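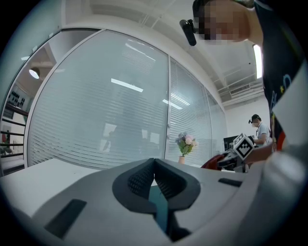 Re: [office-share] Meeting room table, what stays and what goes

I went through the small meeting room before answering, so this covers the table and the glass side together. Please keep the blinds on that side closed when you finish, both on the big curved section and on the one next to it. They are closed now and I would like to leave them that way through the end of the lease. With the ceiling light on you get a bright patch on the glass, and people at the white table have complained about it. Moving the chairs to the other side fixes most of that. The door handle is fine and does not need to go on the repair list.

In April 2026 someone from the Trollow desk wrote:

> We have the room for the 11:00 slot and there is always
> something left on the table. Can we agree on what belongs
> there? Last time we moved everything to the windowsill in
> the hall and then got a note asking where it went. Also,
> are the flowers ours or do they belong to Bisik? And is
> there a rule about the knitted cloths? We found one in the
> supply drawer and one behind the printer.

The flowers came from Bisik when they gave up room 12, and they said to keep them.

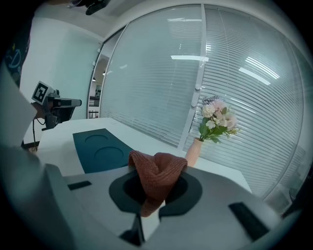 As for the table, I would keep two things on it and put the rest in the cabinet. The vase can stay where it is, at the end near the glass. The flowers are artificial, so please stop putting water in it. Dust them with a dry brush, and push the stems back in if they lean out too far. The dark teal mat with the two circles also stays. Put your cups on it if you bring any in, and leave it clear when you go.

The knitted cloths are for wiping the table and nothing else. The rust-orange one is for this room. Shake it out and fold it before it goes in the drawer, don't leave it in a ball. They can be washed at 60 with the kitchen towels. No fabric softener, it leaves streaks on the white top.

> Should we order more cloths?

Not yet. Isulen still has a pack from November that was never opened. If we run out, send the request to the supplies list and put 464 as the cost code.

Anything else you find on the table can go in the lost property box in the hall. Please don't use the windowsill.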